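Oona Kokkonen
thread on coming back from a torn calf at 47, bc four of you have asked and I keep typing the same thing into DMs. Not a physio. Just did it, badly, then less badly.

1/ Background. Hill reps, April, freezing, no warm-up bc I was late. Heard a pop. Looked behind me to see who'd kicked me. No one there. Grade 2 tear, said the ultrasound.

2/ First mistake: hobbled home on it. 700 metres. Should've phoned for a ride. Sylvie lives on that street!! she was home!!

3/ Second mistake: googling. Half the internet says ice, half says never ice. My physio shrugged and said ice if it feels nice. That was the whole answer. Wish I'd asked sooner instead of reading forums at 3 am.

4/ Crutches for a bit, then a heel lift in my left runner. The lift was the best cheap thing I bought. Put one in the other shoe too or your hip gets cranky. Mine did.

5/ Bands. Everyone gets bands. Ankle pumps against a band while sitting, long leg, point and flex slow. Then knee bent, for the soleus. Boring as. I did them watching curling.

6/ Get more than one strength. I started with the lightest and it still shook my whole foot. Humbling. Colours mean different things depending who makes them so don't go by "my friend uses green", go by how it feels on YOUR leg.
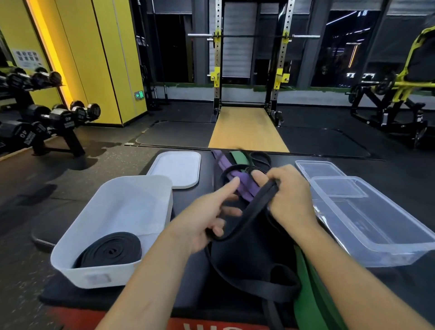 THE MIDDLE BIT (weeks of nothing)

7/ This is where I went a bit mental. Leg feels fine walking. Leg is not fine. You can do stairs so you think you can run for the bus. Do not run for the bus.

8/ What I did instead: pool. Deep water, floaty belt, looking like an idiot beside the aqua-fit ladies who were all fitter than me. 40 minutes, twice a week. Chlorine hair the colour of straw by the end.

9/ Also calf raises. So many. Both legs up, both legs down. Then both up, one down. Then one and one. I was told not to move on until the current lot was dull. Dull I can do.

10/ Keep a log. Mine was a notebook with 3 columns, what I did, how it felt during, how it felt next morning. NEXT MORNING is the one that matters. Sore during and ok by breakfast, carry on. Worse at breakfast, back off. I ignored this once and lost a fortnight

11/ Sleep. Protein. Yeah yeah. But I was eating like a bird because I figured no running = no lunch, and physio gave me a proper look. Eat lunch.

12/ Bit I didn't expect: losing the Toso group. That's the early run crew, named after a dog. Didn't realise how much of my social life was six people moaning about the wind in the dark. Started meeting them for coffee after, in my ordinary clothes. Felt like a fraud for two weeks and then it was just coffee.

13/ Normand was out with his achilles same time so we texted each other our raises. Competitive. Probably unhelpful. Kept me doing them though

GETTING BACK TO IT

14/ First run was one minute jog, two minutes walk, eight times. On the flat. On grass at the oval, not on the road. I cried a bit behind my sunnies, don't @ me.

15/ Run every other day at most. I wanted daily. Physio said calves don't care what I want.

16/ No hills for ages. No speed either. Then strides, short ones, stop while it's still fun. Hopping came before strides, forgot that. Hop on the bad leg, no pain, THEN strides. Important sorry, should be up at 14

17/ Cadence: shorter quicker steps took a load off. Felt like mincing. Still do it when I'm tired

18/ Warm-up is now non-negotiable. Walk the first block, leg swings on a fence, raises on the kerb, then shuffle. I look ridiculus at the lights. Fine.

19/ And I still do bands. Twice a week after tea, everything out on the table first or I won't bother. If you've been stretching the same one since last winter check it for little nicks near where your foot goes. They let go without much warning and it's your shin that cops it.
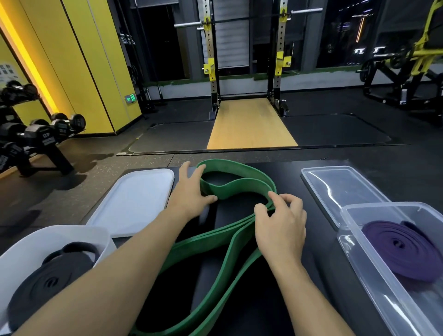 Sheldon Thibodeau
Did mine two years back and skipped the bent-knee ones completely, thought they were filler. Re-tore it lower down. Do the bent-knee ones, people. How long before you did a full parkrun?

Oona Kokkonen
@ Sheldon ooof, sorry. Day 98 I think? notebook's in the car. Walked two bits of it. Slowest I've ever done and I was stoked.

20/ Forgot shoes. I'd been in very flat ones and swapped to something with more heel for the comeback. Might go back, might not. Calf likes the heel, rest of me doesn't mind.

21/ Compression socks: no idea if they do anthing. Warm though. Wore them all through the cold months and bought a second pair.

22/ If it's swollen and hot, or it hurts and you never had a pop or a reason, go get it looked at same day, don't read a thread. Clots can feel like a calf strain.

23/ ok that's all I've got, off to do my raises while the kettle boils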